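Sign-making workshops move to Hurkska hall

21 August 2018

The foam lettering workshops run by Uvix have moved to the upstairs room at Hurkska hall, where there is space for longer tables and a full wall for hanging finished work. The sessions were held in the Vistard building until May, when the lease there came to an end.

Places are limited to 24 per session and each one lasts two hours. Uvix said 287 people took part last year, most of them making name signs for bedrooms, market stalls and school displays. Children aged nine and over may attend with an adult.

Foam sheet, card stencils and scissors are provided. Those who want to work on cloth should bring their own piece, washed and ironed if possible, as heavy creases make it harder to keep a line of letters level.
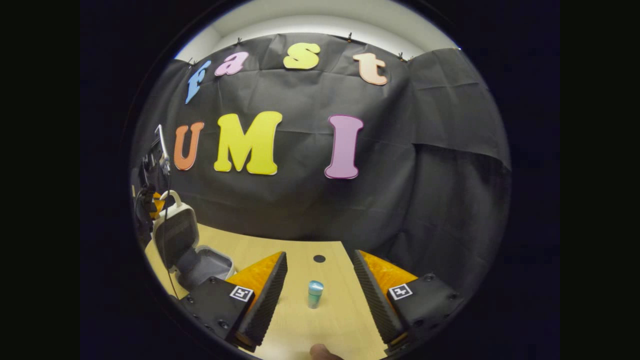 Cloth backings cost less than painted board and can be folded away after use. Black is the colour Uvix recommends to beginners, as pink, yellow and orange letters all stand out well against it. Small clips along the top edge will hold a light fabric, though it tends to sag between them, and extra clips can be had at the hall.

Booking is through the Ugwu shop, next door to the hall, or at the door if there are places left.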